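Folding sheets with Merum: Saron Yimer on 1,392 takes and counting

Caught Saron Yimer on a Tuesday, between takes, on a call that dropped twice. She runs data collection for the cloth project at Zaltora. Small team. She had a sandwich going the whole time and said to just start.

So, how many?

"1,392 recorded as of this morning. 1,247 kept." The other ones got thrown out by Abrehet Tufa, who goes through every single episode and marks it keep or drop. Hesitation gets a drop. A dropped camera feed gets a drop. A bad fold, on the other hand, usually stays in.

"People expect the reverse," Yimer says. "But if the operator messes up a corner and then fixes it, I want that. That's the most useful minute of the day. The model is going to mess up corners too."

The operators drive the arms by hand and the system, called Merum, learns from what they did. Wrist cameras record the close work. Much of what they get is blur and white cloth, and Yimer is fine with it. 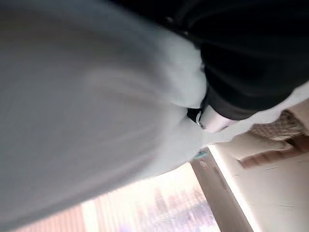
Wrist camera view, gripper on the fabric.

"New people see that and ask if the camera's broken. No. When you're pinching cloth you are right up against it." She says the wrist view is where the model learns the pinch, and the wider cameras tell it where the rest of the cloth went. Take either one away and results drop. She wouldn't say by how much, the numbers aren't out yet.

Why cloth at all? She laughed at that one. Her first job was at Tesfamariam, a parts packing outfit, where everything was rigid and every part showed up the same way. "You could write down where the thing is. Three numbers, three angles, done. Try writing down where a bedsheet is."

Wondimu Ayele, who wrote most of the recording software, joined the call partway through and disagreed with her on nearly everything, cheerfully. He thinks they are collecting too much of the same. Same light, same start. He wants fewer takes per setup and more setups.

"I would rather have 200 from a new room than another thousand from this one," he said. Yimer: "He doesn't have to carry the stands."

They do agree on the operators. There are 9 of them now, and you can tell them apart in the data, Ayele says, by the way they grab. One goes in low and slides. One taps the cloth first, every time, and for a while the model was picking up the tap. They left it in. It seemed harmless and then they got kind of fond of it. 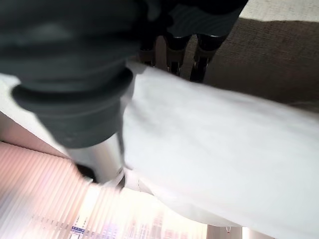
White cloth against the gripper, with the carpet and furniture legs behind.

The backgrounds are a sore point. Ayele likes them busy. Furniture, blinds, daylight, whatever is in a real room. Yimer started out on the other side, she wanted plain walls and steady lamps, and says she lost that argument around May. An early version trained on the plain setup did fine until they opened a curtain. Then it reached for the bright patch on the floor. Twice.

"So now we leave the window alone," she said. "Sun moves, fine. Reflections, fine."

What would she change? Session length, right away. They used to run two hours straight and Tufa's drop marks piled up toward the end of teh session. Now it's forty minutes and a break. Also the notes. Operators type a line after each take and the early ones just say "ok" or "ok again", which is no help to anyone trying to sort them later.

Next up is towels, then a joint set with a group at Isus if the file formats ever get sorted out (Ayele groaned). I asked whether Merum can fold a sheet on it's own yet.

"Half of one," Yimer said. "Come back for the other half." Then somebody called her name and she had to go, the next take was at 2:15.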